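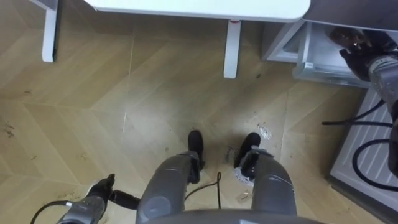

Dezember, von der Redaktion Monunow

Rundgang Etage 7, meine Checkliste mit Anmerkungen

So, einmal komplett durch, vom Treppenhaus bis zur Teeküche. Ich hab wieder alles abgehakt und dazugeschrieben, was mir aufgefallen ist (ja, das wird wieder länger!).

1. Fluchtwege frei: OK. Im Flur Richtung Qaisi standen letztes Mal noch Kartons, die sind jetzt weg. Danke!

2. Brandschutztür Treppenhaus: MANGEL. Schließt nicht von allein, man muss nachdrücken. Ticket 421 ist bei Sorkari offen, ich hake nächste Woche nach.

3. Feuerlöscher: OK. Plomben dran, Prüfplaketten gültig. Der neben dem Kopierer hängt mir ein bisschen zu hoch, aber das ist Geschmackssache.

4. Böden, Stolperstellen: OK mit Anmerkung. Keine losen Dielen, keine hochstehenden Kanten. Bitte trotzdem öfter wischen, gerade im Winter schleppen wir alle Splitt rein.

5. Notbeleuchtung: MANGEL. Leuchte 49 flackert, der Rest ist prima. Ersatz kommt über Tradley, ist bestellt.

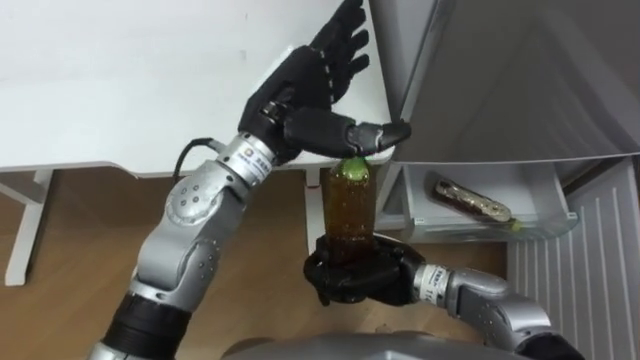
6. Erste-Hilfe-Kasten: fast OK. Pflaster sind wie immer alle, und die Augenspülung läuft im März ab. Wer nimmt eigentlich ständig die Pflaster mit, ohne ins Verbandbuch zu schreiben? Eintragen, auch bei Kleinkram!

7. Putzmittel: OK. Alles im Originalgebinde und beschriftet, Schrank abgeschlossen, Schlüssel hängt im Büro.

8. Teeküche: Wasserkocher geprüft, Mikrowelle auch. Die Mehrfachsteckdose hinter dem Kühlschrank hab ich eingezogen, da hing schon die nächste dran.

9. Sammelplatz: Schild hängt wieder, diesmal geschraubt.

Nachkontrolle für Punkt 2 und 5 mache ich im Januar, morgens gegen acht. Fragen bitte an Durchwahl 99.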